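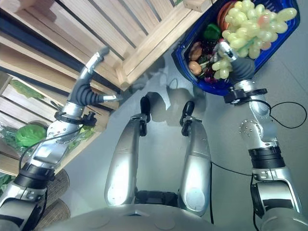

Pine crates, one green lettuce, and the blue basket on the grey floor.

The Shop at Flirkuvthorpe

By Eleni Gashi

Vilja Tuominen had sold real fruit for most of her working life and had strong opinions about the other kind, which is why it was a bit rich of her daughter-in-law to ring on a Monday and ask whether she'd come down to the hall and set up a pretend greengrocer's for the little ones. Vilja said she'd have to look at her week. Then she looked at it, and there was only the dentist in it, so she packed a thermos and her good apron and drove over.

The crates were the first thing she saw and, she had to admit, they were lovely. Pale pine, the slats spaced the way slats ought to be, with proper square posts at the corners. She'd expected cardboard. She ran her palm along the top rail of the biggest one looking for splinters, out of habit more than anything, and thought of the crates at Nedeljković's, where she'd started at sixteen and where you went home every night with something in your thumb.

"Will they do?" said Cauã Andrade, who had the hall keys on a bootlace around his neck.

"They'll do," said Vilja. "Who put the tomatoes at the bottom?"

Cauã said he supposed he had.

"Well, you never put the tomatoes at the bottom, love. You'd have soup by Thursday."

He pointed out, quite gently, that they were plastic. Vilja said the children weren't, and if they learned it wrong at four they'd be doing it wrong at forty, in their own kitchens, with real ones, and whose fault would that be? So out it all came onto the floor, the whole lot, carrots and capsicums and a pineapple with a seam down its side, and she went through it on her knees with her glasses pushed up in her hair.

She put the greens in the low crate, because greens should be where a small person can see down into them. She had a soft spot for the lettuce. It was far too green, no lettuce she ever sold was that pleased with itself, but it had a good open face and she set it right at the front with some loose leaves tumbling over beside it. Old Mr Nedeljković used to say a tidy crate looks like nobody's buying. You wanted it a little bit rummaged. She rummaged it.

The wicker basket went down beside the crates for customers to carry. The blue plastic one gave her more trouble. It was a laundry sort of blue and it didn't belong with the pine at all, and she moved it to the door, and then to the window, and then had her tea and looked at it for a while.

"You could leave it out," said Cauã.

"You can't leave it out, it's got everything in it."

And that was true. Everything she hadn't found a place for had ended up in there, fruit on top of veg on top of fruit, heaped like the last hour of a Saturday when Mr Nedeljković would sweep whatever was left into one tub and write a price on a paper bag. Anything you could carry, he'd say, and the mums from the flats would come down in their slippers. Her own mum had been one of them. Vilja hadn't thought about that in years — her mother coming up the stairs sideways with her arms full and a cabbage under her chin, laughing, telling her to get the door, get the door!

She asked Cauã whether he had a paper bag and a texta.

He had an envelope from the gas company, which was near enough. She wrote on the back of it in her best shop hand, 3 FOR 5, and stood it up against the bananas. Then she thought about the mums in their slippers, and crossed it out, and wrote LAST HOUR, TAKE WHAT YOU CAN CARRY.

"They'll clean you out," said Cauã.

"I should hope so," said Vilja, and went to see if there was any more hot water, because it was gone two and the little ones would be in at half past, and she hadn't even put her apron on.

Comments (3)

Senad Softić
My dad had a fruit shop and the tomato rule is no joke. I got a clip over the ear for it once. Thanks for this Eleni, read it out to him over the phone.

Hrvoje Kneževič
Loved the lettuce that was "pleased with itself". Does she ever get to the dentist?

Eleni Gashi
Thank you both! Hrvoje, she rescheduled. Senad, please tell your dad hello from me and that I'd like to hear more about the shop.

Contact | © Tidico Stories | Back to top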